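Makers > Workshops > Features

The Long Way to a Short Movement

By the time I arrived at Vilo, the kettle had been emptied and somebody had already swept under the lathe. The workshop occupies the ground floor of a former printing house, and its members share everything in it, including the noise. I came to write about one build, a robot arm that should learn to tidy a table, and I stayed for most of the month.

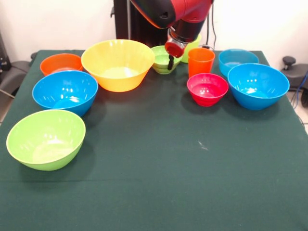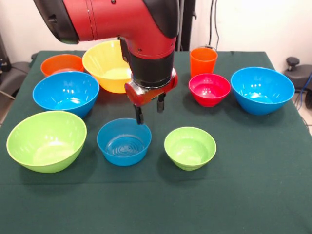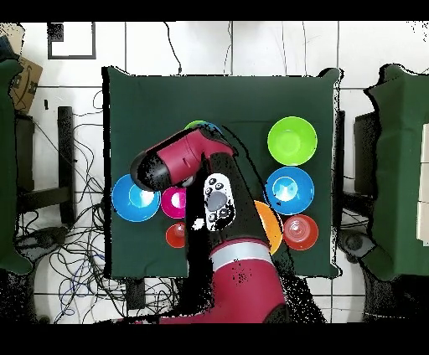
The build is called Tokus, after a dog that belonged to one of the founders, and it began as an argument about washing up. Several members believed that a machine could sort the tableware after the shared lunch. Others thought the money should go to a better band saw. The first group won by a small margin, and they decided to begin with the easiest tableware they could think of, which meant plastic bowls and cups in strong colors, spread on a dark green cloth. The cloth has its own history. The first table had a white top, and the ceiling lights made such bright spots on it that the software reported bowls where there were none. On green the outlines are clean, although the shine inside a blue bowl can still confuse it when the lamps are on.

I should explain what the members built, because an arm is something you can buy. Their own work lies in all the things around it: the table, the mounting, the wiring, the program that chooses where to go next, and the fingers. The fingers took the longest. A bowl has a thin rim and slopes away on every side, so the grip must come from above, with one finger inside the bowl and one outside. If the hand comes down a little too far to one side, both fingers land inside and they close on air. If it comes down too low, it pushes the bowl along the cloth and the cloth goes with it.

They made 26 versions of the fingertip. I was shown the box where the old ones are kept, and I was allowed to handle them. The early ones are wide and flat, like the end of a spoon. Later they become narrow, and for a short period they are hooked, which everyone now agrees was a mistake, for the hook would not let go. Some were printed during the night and thrown into the box before breakfast.

The second difficulty was the stack. When one bowl sits inside another of similar size, the two rims lie so close together that the fingers take both. In the beginning the group tried to solve this with force, closing the hand very gently so that only the upper bowl would come. It worked on some days. Then a member with experience in packing machines proposed a small twist of the wrist before the lift. I saw this movement many times and I still find it pleasant to look at, like a person opening a jar. The twist does not always separate the bowls, but it does so more often than the gentle hand did.

The software was written in the evenings, in a corner with a heater. It is divided into two parts, and the division is a matter of some feeling. One part looks at the table and names what it finds by color and shape. The other part, which the members call Hung, plans the path of the arm so that it will not strike a tall cup on its way to a low bowl. The authors of the first part think that Hung is too careful. The authors of Hung reply that the cups are still standing.

In the log they keep beside the door there were 446 attempts on the day I copied the number. An attempt is one trip to one object, successful or not. I asked which result they were proud of, and they turned to a page from an afternoon when 9 trips in a row ended with the right bowl in the right place. The tenth knocked over a cup. They wrote that down too, in the same handwriting.

Money is always present in a shared workshop. Starken, a small supplier of bearings and fasteners in the next street, gives Vilo a discount and sometimes a bag of screws that were packed wrongly. The rest comes from monthly fees and from an open day in June, when visitors pay a little to have their chairs repaired. The members hope that by then the arm can work for five minutes in front of strangers without a hand near the stop button. They have not yet agreed what it should do with real plates. Ceramic is heavier and it breaks, and the supporters of the band saw have offered to bring some from home for the first test.

We use cookies to remember your settings and to count visits to our pages. By continuing to read, you accept this. Change your cookie choices at any time.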